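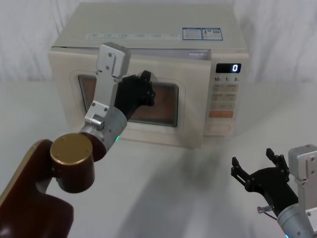
Microwave with its door a little open.

The Heron Stamp

My aunt left me her stamps, all of them, in the long flat drawers she had bought when the print shop in Machala closed down, and for most of a year I did nothing with them except move them from one side of the spare room to the other. I wasn't a crafty person, or I didn't think I was. I sent store-bought cards, and I sent them late, and I was always a bit ashamed when hers arrived on the right morning with the edges inked and a bit of ribbon knotted through a hole in the corner.

Then in June my neighbor's daughter got engaged, and I was standing in the drugstore in front of a whole wall of engagement cards, every one of them pink and shouting, and I thought, well, there are drawers full of birds at home.

It took me the entire evening to find two that matched. My aunt had never kept a set together in her life. There were teacups in with the alphabet, and a fern stuck to the back of a snowman, and right at the bottom, wrapped in a page of the Seliritz church bulletin, a heron. He was a lovely thing, standing on one leg in some reeds, with every feather cut so fine you could hardly feel it with your thumb. I looked for his mate until after midnight (I was sure there had to be one, herons on a card being no good to an engaged couple unless there's a pair) and all I found was a duck.

So I stamped him twice. I'm sure any of you who do this sort of thing saw that coming long before I did, but I was so pleased with myself that I laughed out loud in the kitchen! I stamped him once on the card and once on a scrap, and cut the scrap one out with nail scissors, and only when I had him lying there did I see my trouble. They both faced left. The one would spend his whole married life looking at the back of the other one's head.

I called the shop in Rosto the next morning, the one whose sticker was on half the ink pads, and the woman who answered had a voice like warm bread. She asked which heron. I told her about the reeds and the one leg, and she went quiet for a moment and then said, oh, you're the niece.

My aunt, she told me, had come in every month on the bus and stayed until they closed. She had bought the heron with her first paycheck after my uncle died, and she'd asked the very same question about making him face the other way. And the woman had shown her how you stamp him onto a smooth sheet of rubber, quick, while the ink is still wet, and press that to the paper, and there he is turned around. "She'll have kept the sheet," the woman said. "Look in with the ribbon."

It was in with the ribbon. It was gray and a little curled, and when I tipped it to the window I could see him on it, pale as breath, facing right, from all the times she had done it before me.

I spoiled 9 cards before I got one I would put in an envelope. The reeds smudged and the glue came through, and I will not tell you what happened with the gold powder. But I got my two herons beak to beak over a strip of blue ink called Dindis, which I'd picked mostly for the name, and I knotted a bit of ribbon through the corner and walked it next door in my slippers.

My neighbor held it at arm's length without her glasses. "Your aunt's?" she said.

I told her it was mine, and then I had to go home and see to the ink on my sleeves, and there was a birthday coming up on the other side of the street.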